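## 4. Diluting the Prumier concentrate

1. Open a window before you begin.
2. Fill the bottle with cold water to the 299 ml line.
3. Add one capful of concentrate - never the water second.
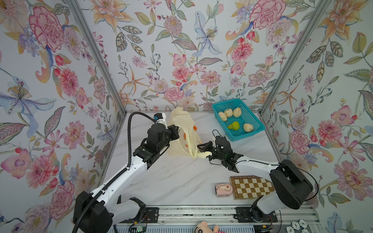
*Page 31*

**Caution:** Do not mix with bleach or vinegar, even if the label of the other product says "natural".

4. Close the cap and turn the bottle over slowly. Do not shake.
5. Write the month on the sticker. Colour of the liquid can change after 30 days.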